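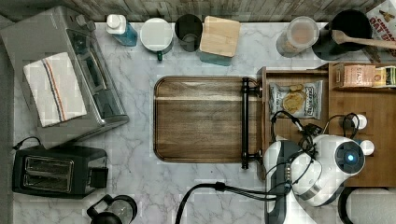
Tray, organizer, arm. Sunday setup.

Zollwood boards > Teaching by hand and remote > Counter tasks: leader arm or just grab it?

gondola_pete
Trying to teach the arm to take snacks and tea out of the wooden organizer and put them on the dark tray. I've done 239 demos by remote and the policy has learned one thing from me with total fidelity, and that's hesitation. It goes over to the snack bag, has a think, backs off, has another think. I recognize the style.
Would I be better off switching to gravity comp and moving the arm by hand?

mofokeng_fan
Yes. Hand guiding every time. You feel the contact, so you stop dithering. I got a usable tea box pick from 15 demos.

Kgomotso Matlala
And how many of those 15 have your forearm in the overhead view? I did a whole weekend of hand guiding once and trained a very nice policy that waited for my sleeve to show up.
Stay on remote. Throw out the demos where you paused and redo them at one steady speed.

mofokeng_fan
I crop my arm out.

Kgomotso Matlala
You crop out the arm that's standing between the camera and the object. OK.

skodcombe7
Pete, what does the wrist view look like? If you can't see the fingertips at the moment you close, remote is going to be guesswork however steady you are.

gondola_pete
Fingertips are fine, I think. One from the wrist over the cutting board, same counter:

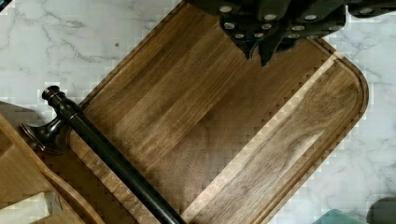
Wrist view, fingers just over the board.

skodcombe7
That's a decent view. Your trouble is dark fingers over dark wood. Look at the tips against that walnut, then against the marble. And there's a black rod lying across the board as well, so now you've got three dark things to tell apart.
Bit of light tape on the tips. Costs nothing.

mofokeng_fan
Tape changes the grip. I'd move the rod and leave the fingers alone.

gondola_pete
The rod stays. I want clutter in the data, my kitchen is never going to be tidier than this.

Kgomotso Matlala
Clutter's fine if it moves between demos. If that rod has been in one spot for all 239, you've taught the arm that it's a landmark. Shift things every 7 demos or so and write down when you did it.

gondola_pete
It has been in one spot for a fair number of them, yes.

gondola_pete
Update: cut every demo with a pause longer than 2 seconds. I have far fewer demos now and would prefer not to share the number. Taping the tips tonight, retraining after that.

mofokeng_fan
Try five by hand while you're at it. Humor me.

Kgomotso Matlala
Short sleeves, then.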